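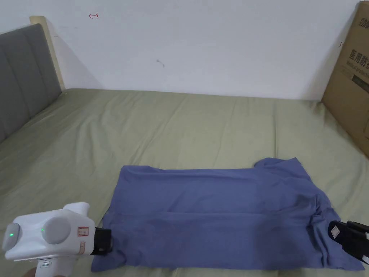
Blue tee on the green sheet, partway through.

Filed under: Home stuff, Laundry, Small wins

OK so. Folding. I said I'd write this up after the packing post and then didn't, so quick one before I have to run out.

Background for anyone new: I fold on the bed. Always have. No table big enough, and the couch is too soft and kind of slopes. A fitted sheet pulled tight is honestly fine as a surface. The comforter comes off first, goes on the chair, and then I've got the whole mattress to spread out on. Pillows off too. If you leave them on you end up working in one little corner and getting mad.

T-shirts are what I always did badly. For years I did the in-the-air thing, hold by the shoulders, flap, tuck under the chin. Fast, sure. But the sleeves went everywhere and the stack leaned over by the time I got to the dresser.

So now it's flat. Lay it out, front down, smooth from the middle out to the sides. Sleeves in. Then fold in half, then again. If one sleeve pokes out, stop and fix it right then, because the second fold locks it in and you'll be looking at that lump all week. Ask me how I know.

Wrinkles: smooth them with the side of your hand before you fold, not after. After is pointless. Cotton shirts that sat in the basket overnight are the worst for it, I give those a good shake first. My old Mallar tees (the soft ones, do they even still make those?) crumple if you look at them.
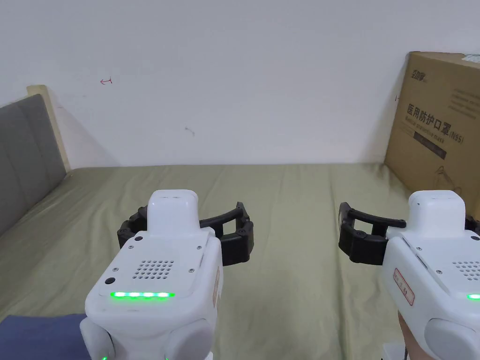
Anyway the timing thing. I do one load at a time now. Used to let it pile up to three or four and then lose a whole evening. One load is 20 minutes if I don't put the TV on. 40 if I do. I had 70 minutes once but there were fitted sheets in that one and I don't want to talk about fitted sheets.

Storing them: I stand them on edge in the drawer, like files. Bought two Osirmont dividers for it in December and only one fits, the other is in the closet holding nothing. Measure your drawers first!! Winter things go in a box up on the shelf. I don't buy bins for that anymore, any decent cardboard box does it, just write on the side what's in there. I forgot to do that last year and opened every singel one looking for a scarf.

Things I still haven't figured out: hoodies. Anything with a wide neck. Those thin tank tops that slide off the pile.

Also somebody asked about the sheet color a while back. It's just green. Got it at the Clollthorpe outlet, washes well, hasnt faded much. Pale shirts show up nicely against it so I don't lose socks either.

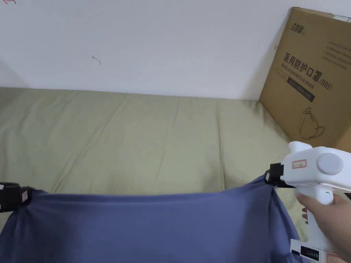

Driss Gaber wrote in after the packing post to say I've got it backwards, hold it up first, check for stains and the inside-out sleeve, and only then lay it down. He says he used to find the stain after everything was in the drawer. Fair point. I've started doing it and yes, caught one already, coffee, right by the hem. He also rolls his instead of folding and swears by it for suitcases. Not sold on that for a drawer but I'll try it with the tank tops and report back.

Gotta go, dryer's buzzing.

Last updated: 2018-07-09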